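Beschaffung von Robotersystemen für Lehre und Labor
Begleittext zur 4. Sitzung: Bedarf, Kosten, Zeitplan
Dozentin: Fanni Vass
Stand: 22. August 2022

Die letzte Sitzung endete bei der Frage, wer im Haus überhaupt eine Anforderung schreiben darf. Heute geht es um den Inhalt. Grundlage ist der Fall Kutalville: ein Labor will Greifaufgaben im Haushalt untersuchen und muss entscheiden, wann welche Geräte gekauft werden.

1. Bedarf vor Produkt

Eine Bedarfsbeschreibung nennt Aufgaben, keine Typenbezeichnungen. Im Fall Kutalville lautete der erste Entwurf »zwei Arme Trumetti mit Zubehör«. Die Einkaufsabteilung gab ihn zurück. Der zweite Entwurf nannte Traglast, Reichweite, Wiederholgenauigkeit, Schnittstellen und den verfügbaren Stellplatz. Damit konnte auch Shek ein Angebot abgeben.

Zu klären sind vorab:
Welche Gegenstände sollen gegriffen werden, mit welchem Gewicht und welcher Oberfläche?
Arbeitet das System neben Personen oder hinter einer Abtrennung?
Welche Anschlüsse sind im Raum vorhanden?
Wer betreut die Anlage nach Ablauf der Förderung?

2. Kostenarten

Der Listenpreis des Arms ist nur ein Teil der Summe. Im Fallbeispiel beträgt das Gesamtbudget 112 Tausend Euro, davon entfallen etwa 60 Prozent auf Arme und Steuerungen. Der Rest verteilt sich auf Greifer, Kameras, Tisch und Gestell, Rechner, Risikobeurteilung, Schulung und Wartung. Greiferfinger sind Verschleißteile und gehören in die laufenden Kosten. Häufig vergessen werden Fracht, Einbringung und der Elektriker.

Softwarelizenzen werden getrennt ausgewiesen – einmalige Lizenzen als Investition, jährliche als Sachmittel. Bei Bundness ist die Lizenz an den Rechner gebunden. Ein Rechnertausch löst dort eine neue Bestellung aus.

3. Simulation als Planungsschritt

Für die Planung wurde der Arbeitsbereich zuerst als Küche in der Simulation aufgebaut. Rechenzeit und Modellpflege kosten ebenfalls Geld und stehen deshalb als eigene Zeile im Plan. Dafür lassen sich Reichweiten über Arbeitsplatte, Spüle und Regal prüfen, bevor ein Gestell bestellt wird.
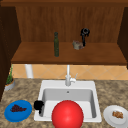 King-fai Fu hat für den Fall die Personalstunden der Modellierung erfasst. Sie liegen in der Kalkulationstabelle auf dem zweiten Blatt. Beim Übertrag ist auf den Stundensatz zu achten, studentische Hilfskräfte und wissenschaftliches Personal stehen in getrennten Spalten.

Die Simulation ersetzt keine Abnahme. Reibung, Kabelführung und Beleuchtung sind am realen Aufbau zu prüfen, und dafür braucht der Zeitplan eigene Wochen.

4. Zeitplan

Bei Bestellung im Juni ist die Lieferzeit vom Anbieter schriftlich zu bestätigen. Mittel, die an das Haushaltsjahr gebunden sind, verfallen sonst – eine Übertragung muss gesondert beantragt werden.

Aufgabe zur nächsten Sitzung: Erstellen Sie zum Fall Kutalville einen Kostenplan mit zwei Varianten, Kauf und Miete. Abgabe als Tabelle mit einer Seite Erläuterung.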